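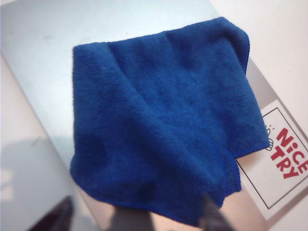
Figure 2. Blue microfiber cloth, loosely bunched on the silver-gray panel.

July 9, 2026 - Desk Care Group, Dodstead

4.2 Wiping a closed lid

Laptop lids turned out to be our favorite surface in the whole Kekura desk study! They are flat, they pick up smudges quickly, and people clean them in wonderfully different ways. We logged 84 wipes at 14 desks, and in most of them the cloth was used as a soft wad, with only part of the plush side touching the lid. Folding it into a flat pad covers far more at each pass - a small change that we found delightful to watch.

We use cookies to improve your visit. Accept | Settings

Stickers and cards deserve a closer look. A draped corner can easily catch on a raised edge, so we scored the strip next to any label separately.

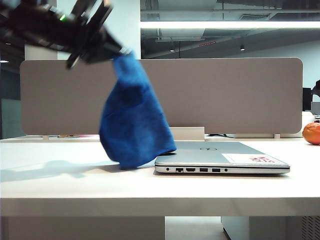
Figure 3. Cloth held by its top at the corner of a closed Dell laptop.

A cloth pinched at one point hangs as a narrow bundle, wider at the bottom, and has to be spread again before the next pass. We counted this as a separate step. The desk itself was scored last, and results for the six white desks are given in Section 5.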